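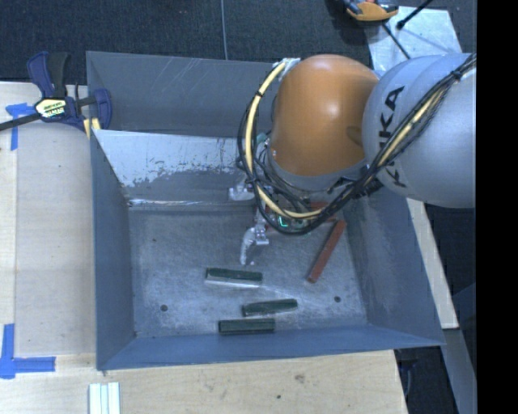
4. Results: what people call the thing they put parts in

4.1 The corpus, briefly

220 handover notes from two sites, Bultell and Gravberg, written by 54 people. Mostly pen on paper, the rest typed into the shift log at Gravberg. In these we marked 443 mentions of a container. A mention is any noun or noun phrase that picks out something parts or scrap are held in. Pronouns left out. So "move the tub, it is full" is one mention. Shelves and pallets also left out, although see 4.4 on "the pallet" meaning what sits on it.

Coding was done by the second author and by Ojārs Žukauskas, who had worked nights at Bultell before moving to our department and knew most of the abbreviations. Where the two coders disagreed they talked it through and picked one. We did not keep a count of these talks, which in hindsight we should have done. Most of them were over "box".

4.2 Bin and tub

"Bin" is the most common word at both sites, but it doesn't do the same work. At Gravberg it is the cover term. Anything open at the top can be a bin, whatever it is made of and whatever goes in it, and writers add a word in front when they need to: scrap bin, tall bin, bin by the door. At Bultell "bin" leans strongly toward metal and toward large. The usual referent there is the open metal kind (Figure 2). A small plastic container is hardly ever a bin at Bultell. It's a tub, or a tray if you can carry it flat.

We asked about this in the follow-up interviews. One Bultell writer put it this way:

"If you say bin I'm getting the truck. If you say tub I'm just going to pick it up."

So for her the line is how it gets moved. Others gave size, or said they'd never thought about it. One said a tub has "soft sides" and then took it back – half the tubs are as stiff as anything. We don't want to make too much of the interview answers. People are not great at reporting their own word choice, and the notes themselves are the better evidence. Still, lifting by hand comes up again and again, and in the notes "tub" goes with verbs like grab, bring, hand over, while "bin" goes with swap, pull, drop off. Pattern holds at Bultell only. At Gravberg the verbs are all over the place.

Figure 2. Open metal bin, blue-grey paint. Also in view: robotic arm with KUKA lettering.

4.3 Color words

Expected more of these. Color is an easy way to tell two containers apart, and in the pilot at the Lukoševičius depot nearly every writer used it ("the red ones are done"). In the main corpus it is rare, and where it shows up it is nearly always bare, with no noun at all: "blue is full", "two greys by the saw". We coded these as mentions. A reader from outside can't tell what kind of container is meant, and can't always tell that a container is meant at all. The readers on the next shift had no trouble, as far as we could find out.

Shade is not treated with any care. The same container is blue in one note and grey in the next, sometimes by the same writer. No note in the corpus uses a compound such as blue-grey. This fits the general finding in section 2 that labels in handover notes only need to be good enough to split the things actually standing there. If there is just one bluish bin on the floor, "blue" will do, and so will "grey". Trouble would come with a second one. We have a single note that seems to show this:

"blue bin – the OLD blue – leave for days"

4.4 Contents for container

Very common, at both sites, and the part of the coding that took longest. Writers name what is inside and mean the whole: "brackets need moving", "take the offcuts out back". "The pallet" works the same way but in reverse, support for load. We only coded these as container mentions when the rest of the sentence forced it, e.g. "the brackets are full" or "brackets has a split corner". Note the singular verb in the last one. The noun is plural, the container is one, and the verb follows the container. Same thing has been described for restaurant talk, where the customer gets the name of the dish.

Our rule is strict and probably misses a lot. "Brackets need moving" was left out every time, though everyone we asked took it to mean the bin.

4.5 Where notes and speech differ

We have no recordings. The plan was to sit in on handovers in July but this fell through at Gravberg, and at Bultell the handover takes place next to the presses and nothing could be heard on the test recording. So what follows is from field notes only.

Spoken handovers use fewer nouns and more pointing. "That one and that one." In writing the pointing has to be replaced by something, and writers go for place before anything else: by the door, under the stairs, Storkasgate side (the side of the Bultell hall facing that street, a term we had to ask about). Place phrases grow longer near the end of a shift, or that was our impression. Notes written at 5:40 in the morning are not shorter than the others, which suprised us. They are messier, and they contain more place phrases, and some of them just trail off.

New staff had the hardest time with these. Not with bin or tub, which they picked up fast, but with "usual spot", "where it was", "other side". One of them kept a sketch of the floor in a pocket with the names written in. By his third week he'd added his own, and two of these later turn up in notes by other writers. We return to this spread in section 5, together with the wordings for broken or leaking containers, which were coded seperately.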